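Publié en octobre, par la rédaction de Pastside
Essais / Jouer à la maison

Cuisine Kundelberg + dinette Cledley : 320 euros, et alors ?

Deux mois qu'elle est montée. J'avais promis un avis « la semaine prochaine », bon, voilà. Pas relu trois fois, désolé d'avance.

Pour situer. Cuisine pour enfants Kundelberg, en modules : un plan de travail avec sa crédence, un évier, une plaque de cuisson. 320 euros les trois, livraison comprise. La dinette vient à part, c'est la boîte Cledley, avec l'assiette et les aliments. Tout acheté plein tarif, personne ne m'a rien envoyé.

Le montage. Comptez une soirée complète, à 2 c'est mieux. La notice est en dessins minuscules, l'étape du robinet est imprimée à l'envers (si si). Vis correctes, trous déjà percés, sauf un sur le côté de l'évier que j'ai dû reprendre à la perceuse. Il manquait un cache. Service client contacté, cache reçu dix jours plus tard dans une enveloppe énorme.

Le plan de travail maintenant, parce que c'est lui qui m'a fait acheter. Du bois en lamelles claires et foncées, façon billot de boucher. Très joli, franchement plus joli que le mien. Bord avant arrondi, bon point, les fronts arrivent pile à cette hauteur. Ça se nettoie à l'éponge humide, j'ai pas mis d'huile et pour l'instant ça va. La pâte à modeler par contre se loge dans les joints. Cure-dent obligatoire.

La crédence, imitation planches grises blanchies. Je trouvais ça un peu triste sur le site, chez soi ça passe mieux. Les aliments ressortent bien devant, surtout le jaune. Elle bouge légèrement si on s'appuie dessus, il faut resserrer de temps en temps.

Le plan de travail avec l'assiette rouge, et la petite pièce blanche de la dinette : 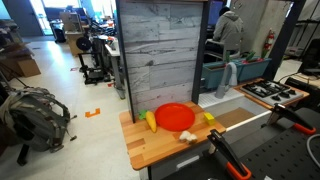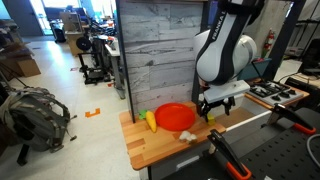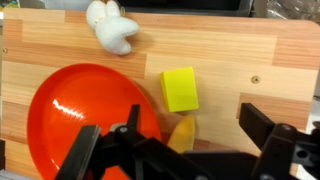
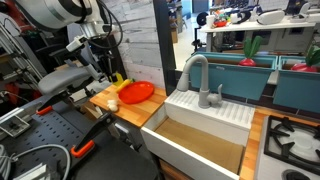
L'assiette, donc. Grande, brillante, rebord relevé. Le rebord est utile, les morceaux glissent moins quand on sert à table en courant. Elle marque vite : petites rayures au bout de quinze jours, visibles seulement à contre-jour. Passée au lave-vaisselle par erreur, programme court, elle a survécu. Je ne recommence pas.

Les aliments, c'est inégal. Le maïs, super. Bonne taille, tient bien en main, c'est le préféré de la maison et de loin. La banane, rien à dire, une banane. Le petit bloc jaune, débat ouvert : éponge ou fromage ? Chez nous c'est du beurre le matin et du fromage le soir. La feuille verte est trop petite à mon gout, perdue une fois, retrouvée dans une botte. Pour la pièce blanche j'ai dit ail, on m'a répondu champignon. Je n'insiste pas.

L'évier. Blanc, carré, bac bien profond, style ferme. On y met toute la dinette le soir, c'est devenu notre rangement. Le robinet en col de cygne est gris, avec un petit levier sur le côté. Le levier c'est ce qui s'use le plus vite, il a pris du jeu dès la deuxième semaine. Toujours entier, mais je surveille. Pas d'eau dedans bien sûr, même si quelqu'un a essayé avec un verre de grenadine. Fond à éponger très très vite dans ce cas.

La plaque. Grilles noires façon fonte, quatre boutons alignés devant. Les boutons tournent avec un clic, clic qu'on entend depuis la salle de bain à 6 h du matin. A vous de voir. Les grilles se soulèvent et finissent sous le canapé, un point de colle et on n'en parle plus.

Comparaison rapide : avant ça on avait l'ancienne cuisine Cárdenas, récupérée en brocante. Plus compacte, plus solide aussi, tout vissé dans un seul bloc. Mais une surface ridicule, deux assiettes et c'était plein. La Kundelberg donne de la place pour poser les choses, étaler, trier, recommencer. A 3 ans c'est ça qui occupe, bien plus que le four (il n'y en a pas, personne ne l'a réclamé).

Le site annonce 4000 avis positifs. J'en ai lu une bonne vingtaine, beaucoup parlent de la rapidité du livreur. Pas très utile.

Ce que je changerais : le levier, la notice, et une vraie barre pour accrocher des torchons. Et vendre la crédence en plusieurs couleurs, tant qu'à faire.

Note : 7/10 pour la cuisine. 6/10 pour la boîte Cledley, à cause de la feuille verte et du prix des pièces détachées. Je la rachèterais, plutôt en promo. J'attends de voir comment le bois du plan vieillit, je remettrai un mot ici au printemps si j'y pense.

Commentaires (4)

maman_de_la_cote
Même souci avec le robinet, le levier est tombé au bout d'un mois. Ils l'ont remplacé sans discuter.

bricolo76
Pour la crédence, rondelles frein derrière les vis. Ça ne bouge plus du tout.

lilou.b
Le bloc jaune c'est du fromage, enfin !! Vous savez si le maïs se vend seul ? Le chien a eu le nôtre.

Pastside
@lilou.b pas trouvé à l'unité, seulement la boîte complète. Désolé pour le maïs.

A lire aussi
Dinette en bois ou en plastique, on a lavé les deux
Marchande Cárdenas : le retour d'un vieux modèle
Ranger les petits jouets sans acheter de boîtes
Établi enfant Kundelberg, premier avis
Tabourets et marchepieds : ceux qui ne glissent pas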